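The switch by the back door

Ask Hanna Melnychuk about the old community hall in Prikmont and she'll start with the lights. There were 15 switches on one panel beside the stage, all the same cream plastic, with labels that had faded to nothing. Every dance, every wedding, every school concert began with someone standing in the wings flicking them one after another while the crowd cheered each time the wrong thing came on.

She loved it. She also spent six years planning how to get rid of it.

I drove out to Prikmont in November to write about the hall's reopening, expecting to come home with a story about floorboards. The floorboards are wonderful, by the way — spotted gum, sanded back to a honey colour and springy enough that you want to dance on them in your socks. But what had everyone talking over the scones was the buttons, and by the time I left I was as keen on the subject as they were.

Most of us press, turn and flick things all day without giving them a thought. The kettle, the pedestrian crossing, the lift at the doctor's, the garage door. Good ones vanish into the day. Bad ones make us feel stupid, and it's a shame how quickly we take the blame. My mother has owned the same oven for a decade and still bends down with her glasses on to see which knob runs the back left hotplate. She calls herself hopeless. I call it a terrible oven.

Matvii Sydorenko has been fitting out halls, workshops and small dairies across the district for most of his working life, and he has strong feelings about this. He came to our meeting with a biscuit tin full of old switches that rattled all the way up the path. Out they came onto the tablecloth: a brass toggle from a shearing shed, a Bakelite dimmer with a chip in it, a mushroom-headed stop button as big as a jam lid.

"Press that," he said, handing me the big one. I did, and it went down with a lovely fat clunk. "Now you know you've done it. You could be wearing gloves. You could be looking the other way."

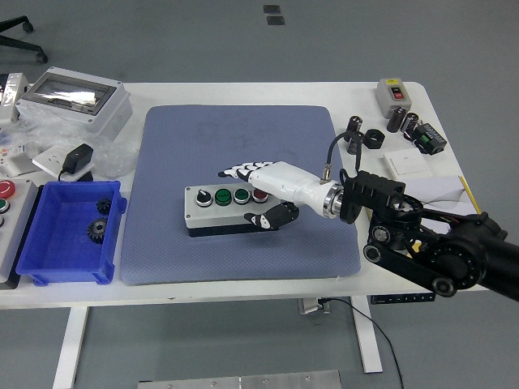

That feeling under the finger has a lot to do with why people trust a control. A button that travels a little and then gives way tells you it has heard you. A flat panel of glass tells you nothing, so you press it again, and then again a bit harder, and by then you've turned the thing on and off and on. Matvii has taken out more than one touch panel in the past few years and put plain buttons back, and he's never had a customer complain.

Colour does a good share of the work too. We learn green for go and red for stop so early that it feels like something we were born with. It isn't quite enough by itself, though. Plenty of people have trouble telling red from green, and a control that leans on colour alone leaves them guessing. The better habit is to let place back it up: keep stop in the same spot on every box in the building, out at the end where a hand can find it in the dark. Shape helps as well. A thing you turn should never feel like a thing you push.

At Prikmont they took all this to heart. The new setup has three stations, one by the stage, one in the kitchen and one beside the back door, which is where everybody comes in carrying trays. Each has a turning switch for the mood of the room (bright for sport, soft for dinners, dark for films) and a few chunky buttons for the things you want in a hurry, such as the rangehood and the outside lights. The order never changes from one station to the next. The labels are engraved and filled with paint, so no amount of scrubbing will wear them off.

The thing I liked best was how they tested it. Before a single cable went in, Hanna made full-size copies out of shoeboxes and bottle tops and stuck them to the walls with putty. They stayed up for a whole winter. The playgroup used them, the bowls club used them, and the teenagers who run the film night drew faces on them and then gave the sharpest advice of the lot. The kitchen station moved twice. The back door one dropped to elbow height after Melaniia Harasym showed up with a pavlova in each hand and tried to get the lights on with her hip.
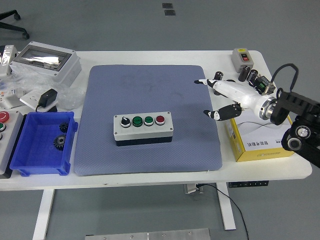 Melaniia Harasym thinks the elbow height should be the rule everywhere, and told me she'd lower every light switch in the country if she were given a screwdriver and a free month. She had been in the old hall on nights when people stayed in the dark kitchen until someone taller came along, she said, and no one had thought to call that a fault. Children can reach the new ones as well, and yes, they do play with them, and no, she doesn't mind.

The whole job, boxes and engraving included, came in about $800 under what had been set aside. The leftover money bought a second-hand urn and a decent set of stage curtains in dark plum.

If you're thinking of redoing a shed, a kitchen or a hall of your own, I'd say borrow the shoebox trick before you borrow anything else. Stick up your pretend switches and live with them. Reach for them half asleep. Reach for them with a baby on your arm, or with your hands covered in flour. You'll find out within a week that the spot you were so sure about is behind the door when it's open.

Matvii left me the jam-lid button when he packed up his tin. It's on my desk now, wired to nothing, and I've pressed it after every paragraph.

Prikmont Hall is open for bookings, and the next supper dance starts at 6. Bring a plate.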